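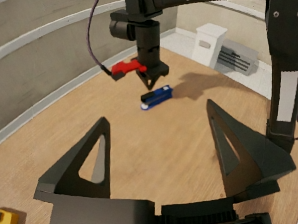 Princess Padilla says I should forget about the arms colliding and fix the grip first, and she may well be right, but I've been stuck on both for two weekends now, so I'm asking about both.

Simulated two-arm table: gripper squirts small parts away, and arms keep bumping when they trade sides
Honeylyn Soriano

Hi all! I'm putting together a two-arm bench at Estrella (shared workshop, I rent a shelf and half a workbench there). The real arms are from a Bristex kit and I've got $2150 in it so far, which is why I'm doing everything in simulation before I let the real motors near each other. I cracked one finger plate in March by being impatient and I'm not doing that again.

The job is simple on paper. One arm picks up a small thing from the wood top and sets it in the yellow tray, and the other arm stays out of the way until it's its turn. Two problems:

1. When the thing I'm picking up is lying on its side, like the little blue stapler shape, the fingers close, it jumps, and off it goes. Sometimes it shoots clear across the table. I've turned friction up and up and it only got weirder (at one point it was vibrating in the grip like a phone).

2. The second arm parks over the middle of the table and I can't find a park spot that's out of the way but still has a view of the part from the wrist camera. If I back it off far enough to be safe, the camera is mostly looking at its own fingers.

Physics is running at 100 steps a second, control loop at 30. The collision shapes are whatever the kit files came with. I'm decent with a soldering iron and pretty new to simulators, so please talk to me like that. Thanks!!

Seo-ah Ji

Your physics step is too coarse, start there. With 100 steps a second, a fast-closing finger can already be inside the part by the time the solver notices, and then the solver shoves it out, hard. That's your squirt. Try ten times as many steps and leave the control loop at 30, they don't have to match. It'll run slower. Mine crawls on the laptop and I just go make tea.

Then put friction back to something sane. Cranking it usually hides the real problem for a while and gives you exactly that buzzing.

Also close the fingers slower, and cap the force! If you tell the gripper to go to "fully closed" with a part in between, it'll push with everything it's got. I set a low force limit and a target just a hair narrower than the part.

Don't know about the parking thing, I only have one arm.

Honeylyn Soriano
Ooh OK, the force limit. I never set one. I assumed the kit files had it in there. Going to look tonight.

Đạt Hà
same thing happened to me with the Uvberg gripper files, the limit field was there but set to some enormous number. worth opening the file and reading it

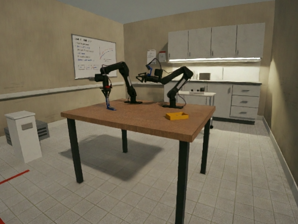

Virgilio Talavera
Posted 28 October 2025, edited once for a typo

Agree with Seo-ah on the step size, but look at the collision shapes too. Kit files very often wrap each finger in one solid hull, and if your finger is a plate with a pointed end, that hull may be fatter near the tip than the part you drew. Most simulators have a way to show collision shapes on top of the regular ones (it's usually a checkbox somewhere in the view menu), so turn that on and zoom in on the fingertips. If you see a big wedge, swap it for a thin box on the inside face of each finger. Flat box against flat side of the part, and it's so much calmer. I spent a whole month tuning friction before I found this, and I'm still a little mad about it.

For parts lying on their side, pick the two faces that are closest to parallel and turn the wrist to match them, even if it looks awkward. Anything rounded or tapered wants to roll out of a two-finger grip. And don't jam the fingertips down into the tabletop, because you're adding another contact for the solver to fight with. Leave a small gap.

On the parking: I'd stop looking for one perfect spot. I use two. There's a "watch" pose, close in with the camera on the part, and an "away" pose with the elbow up and the wrist pulled back over its own base. The second arm sits in watch only while the first one is moving down onto the part from straight above, then goes to away before the first one swings toward the tray. Each arm has to say it's finished before the other may enter the middle. Mine is a plain yes/no flag in the script, very dumb, works great. I ran it overnight on my Atent setup and got nearly 100 swaps with no bumps, and before that I couldn't get through a lunch break.

If the camera's still full of fingers, tilt the camera mount a bit outward before you move the arm any further. Try it in the simulator first, it's one line to change, and then you can print a wedge for the real one.

One more thing, cables! Simulated ones often don't collide with anything, so a wrist turn that looks perfectly fine on screen can wind a real cable around the arm. Do the first real run at a crawl with your hand on the power switch.

Honeylyn Soriano
Turned on the collision view and yep, giant wedges on both fingers. Swapped them for boxes, raised the steps, and I've had it pick up the part from its side over and over without a jump. Haven't tried the two poses yet. Does the flag go in the same script as the arm moves, or do you run it separately?

Virgilio Talavera
Same script. Split it up later if you ever run the arms from two computers.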